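Florex Gokine Two-Arm Teaching Station

The Gokine station records tasks shown by remote control. The operator moves a pair of hand-held leader arms, and the two follower arms at the table repeat the motion. Standard practice tasks use plastic bowls, plates and lids.
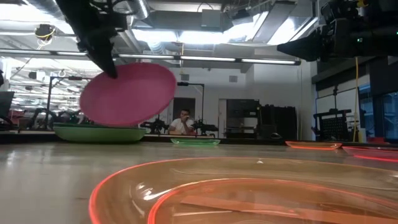 Payload per arm is 800 g, gripper included. Each demonstration is saved as one file with joint positions, gripper opening and video. Bad takes can be deleted from the foot pedal.
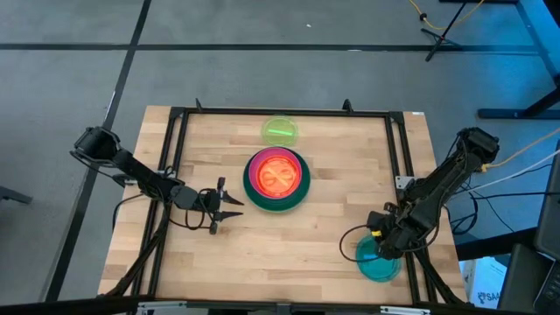 Nesting and stacking tasks usually need about 114 demonstrations before training. Keep the start position of both arms the same between takes.

Supplied with: 2 follower arms, 2 leader arms, foot pedal, software license.
Lead time: 4 weeks
Sales contact: Jacobus Modise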